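Flellari Soft-Touch Finger Kit
For light-duty arms, 8 mm mounting holes

Paper cups have ended the careers of several promising grippers. The Flellari fingers have a rounded, tapered tip and a drive that gives up early, a quality we don't usually advertise.

In the box: two fingers in matte black, wrist camera bracket, screws, and a hex key you will lose by April. Swapping a finger takes 7 minutes, or 11 if you read the manual.
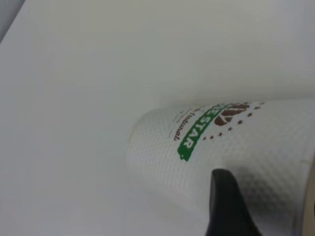

Fingertip against an embossed paper cup lying on its side, from the wrist camera.

Cup not included. Ships from Condham. Arm sold separately, as arms are.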